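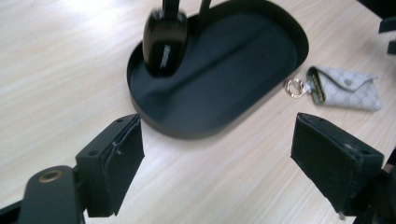

Pale finish and fine grain on the tabletop.

Home Reviews Furniture Kitchen Archive Contact

Petoner dining table, five months in

August 29, 2019
By Ieva Rozīte

We bought the Petoner in March to replace a glass table that had been with us through three apartments. I wanted wood, I wanted it long enough to seat six without anyone straddling a leg, and I wanted to be able to put a laptop on it during the day. The Petoner is sold by Lungu, which has a showroom in Birambridge and ships flat. We paid $1441 with delivery. That is more than I have ever spent on a table, and I put off the order for most of the winter.

The top is 1750 mm long, a little under six feet. Lungu lists everything in millimeters, so have a tape that shows both before you go. I marked the size out on the floor with masking tape and left it there over a weekend. It showed me that the chairs on the window side would hit the radiator, and we ended up turning the whole plan by ninety degrees.

Delivery and assembly

It came in two boxes. The one with the top is heavy and awkward, and the driver would only bring it as far as the front door. My neighbor Žydrūnas Avotiņš helped me get it up the stairs. If you live above the first floor, line somebody up ahead of time.

Assembly is simple. The legs bolt to a steel plate that is already fixed to the underside of the top. There is a hex key in the bag, but it is short and gets tiring. Use your own with a longer handle if you have one. The instructions are all drawings, and the drawing for the cross rail shows it from below without saying so. I put it on backward the first time and had to take two legs off again. The whole job took us most of an evening, including the mistake.

Tighten the leg bolts again after a week. Ours had all loosened a little. They have held since then.

The finish

Lungu offers the Petoner with a factory lacquer or with an oil finish. We took the lacquer. The oiled sample in the showroom was nicer to touch, but the salesman said it should be oiled twice a year and I know I would not do it.

The color is light, and it changes a lot with the time of day. In the morning it looks close to cream. Under our yellow kitchen bulbs it looks more like honey. If you are matching it to a floor, ask for the loose sample and take it home. The showroom is lit very white and everything in there looks paler than it will in your house.

The lacquer has a low sheen, though you do get some glare when the sun is at the right height. It bothers me when I am working and at no other time. I move down to the other end.

Daily wear

We eat on it every day. I do not use a tablecloth, and I use placemats only when there is something with tomato in it. Water rings wipe off if you catch them the same evening. One was left over a holiday weekend under a vase and it made a cloudy circle, which faded over the next month and is now hard to find.

Heat is a different matter. A tea mug is fine. A soup pot set down for a minute without a trivet left a dull patch near one corner, and that has not gone away. I wrote to Lungu about it. They answered in a couple of days and said the lacquer is not rated for hot cookware and that the patch could be sanded and recoated locally, at my cost. I had no complaint about the answer, but I wish the care card mentioned it. The card talks about sunlight and damp cloths and leaves heat out.

Scratches have been fewer than I expected. There are some fine ones where my chair at the desk end gets pushed in and the armrest meets the edge. Pens and keys have left nothing I can feel. Crumbs do not collect anywhere, as the top has no seam down the middle. On the old table they went into the gap around the glass and stayed there.

Seating

Four people have plenty of room. Six fit, and the two at the ends have the best of it. The legs are set in from the corners, and a person of average height on the long side will find one with a knee now and then. Armchairs have to stay at the ends. The rail under the top is low enough that you cannot cross your legs comfortably.

The table is steady. I can write at one end while someone cuts bread at the other.

Compared with the Belura

The other one I looked at was the Belura, in the same showroom and a few hundred dollars cheaper. It has a thinner top and a center pedestal, so there are no legs to work around. Leaning on the end made it dip, and I could see that driving me crazy. Žydrūnas has since bought one for his kitchen and likes it, but he lives alone and keeps it against a wall. For a small room I would look at the Belura again. It also comes with an extra leaf, which the Petoner does not have at any price.

Would I buy it again

Yes, with the lacquer, and I would buy two decent trivets on the same day. The price is high for something you have to carry up and bolt together yourself. Lungu puts the floor models on sale when the range changes, and the staff in Birambridge will tell you when that is if you ask. I did not ask.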